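Section 5: Teaching a pick by remote control

Print this page | E-mail this page

I wrote this bit of the Carov guide after a good few weeks of getting it wrong myself, so take it as one user talking to another. You'll need the Carov hand controller, the Tondari recorder running on your computer and a clear table (clear apart from the things you want picked up, I mean!).

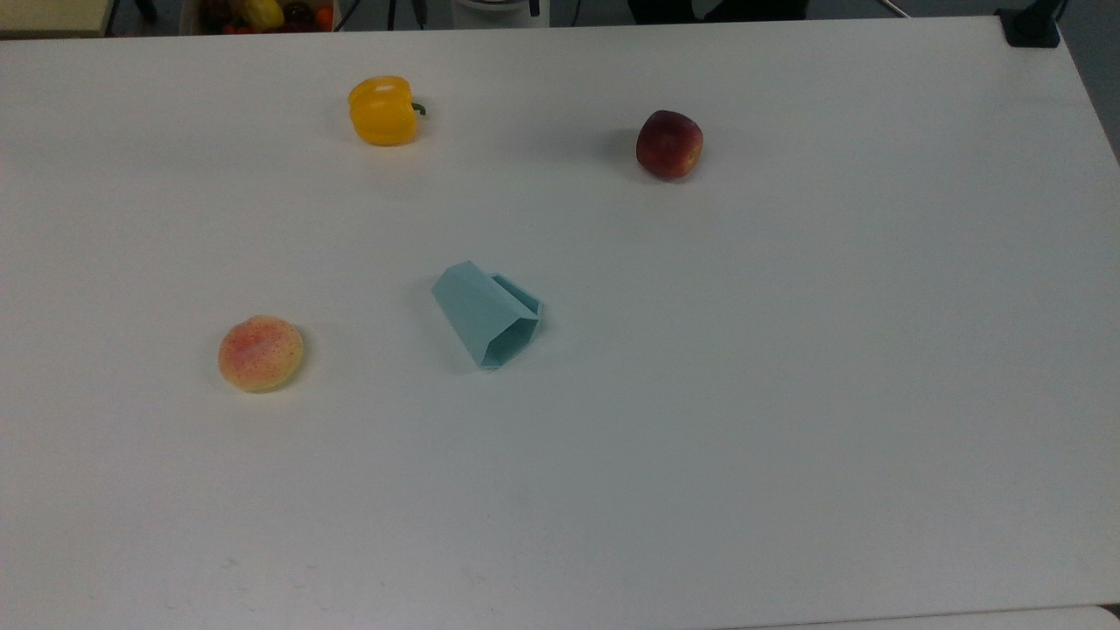 Spacing is where I'd start with any new task. Give the fingers plenty of room to come down on either side, and don't line everything up like a shop shelf. I like a spread as loose as the one with the pepper, the apple, the peach and the blue cup, and I'm happy to have the cup lying on its side too, as tipped-over things are good practice for your wrist.

1. Switch on the controller and hold it still until the light goes steady.

2. Open Tondari and choose New Task. Type a plain name. Mine was "put the cup upright".

3. Squeeze the trigger gently to wake the arm. It follows your hand from now on, so go slowly.

CAUTION: keep your other hand off the table while the trigger is held. Error 501 means the arm has met something it didn't expect. Let go, move back, start the take again.

4. Press Record, do the whole job in one go, and press Stop. A take can't run past 2000 frames, and a simple pick comes nowhere near that.

5. Shift the objects about and repeat. Do at least 3 takes before you press Learn (I usually do more, I'm fussy).

Note: look at the layout from the side camera as well before each take. Things that seem miles apart from the head view can turn out closer than you'd like.
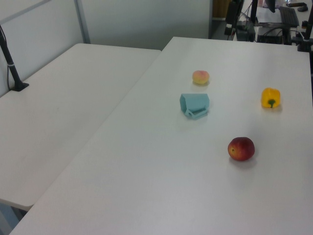 Side view: cup on its side, with the peach, pepper and apple spread out on the same table.

If a take goes wobbly, bin it. I kept a few of mine out of laziness and the arm copied every wobble beautifully.

Print this page | E-mail this page

Reader comments

"Had 501 all morning, my trigger finger was far too heavy. Step 3 sorted me out, thanks."

"Does this work with the older Segers controller?"

"Yes, but you have to pair it again each time you restart Tondari."

Related pages
Section 4: Pairing the hand controller
Section 6: Guiding the arm by hand
Using Segers grips with Carov
Prundirmont user group: March notes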